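Lornow Walking Club
Minutes of the July meeting
Wednesday, 7 p.m., Rundel Hall, back room

Present: 39 members. Apologies were read out. The minutes of the last meeting were accepted with one correction: the Szewczyk Ridge hike was six miles, not eight.

1. Stotholm Loop
The lower footbridge is still closed. The trail office expects it to stay shut through the fall. The September hike will go clockwise and turn back at the overlook. Members who want the full loop can take the road shoulder, but the club will not lead that section.

2. Car shuttle for one-way hikes
There was a long discussion about the Szewczyk Ridge shuttle. Last time two drivers left their keys in the car at the far end. From now on drivers carry their keys and say so out loud before the group leaves. The north lot holds up to 30 cars and fills early on weekends. Start time moved to 7:30 a.m. A motion to ask riders for gas money was tabled.

3. Hut weekend
The Stotholm hut is booked for two nights in October. Cost is $52 per person, breakfast included. Bring a sleeping bag, a headlamp and indoor shoes. Dinner is shared, and the sign-up sheet for dishes is on the door.

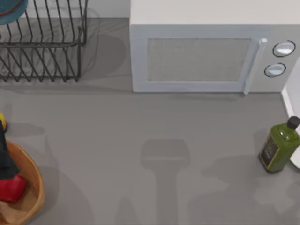
Kitchen, with microwave 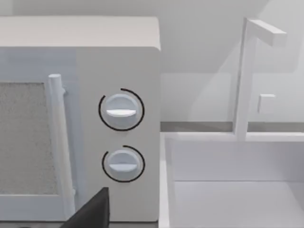 Dogs are not allowed in the hut. Two members asked about the porch, and the answer from the hut office was no. Deposits are due at the August meeting and are not refundable after that.

4. Maps
The old Lornow map shows the spring on the wrong side of the creek. A corrected copy will be at the next meeting. Please recycle the old ones.

5. Other business
One pair of trekking poles, left on the bus, still unclaimed.

Adjourned 8:40 p.m.

Comments (3)

The poles might be mine. Gray grips, one missing its basket?

Is 7:30 the meeting time at the lot or the time we start walking?

Can we pay the hut deposit by check? I can't make the August meeting.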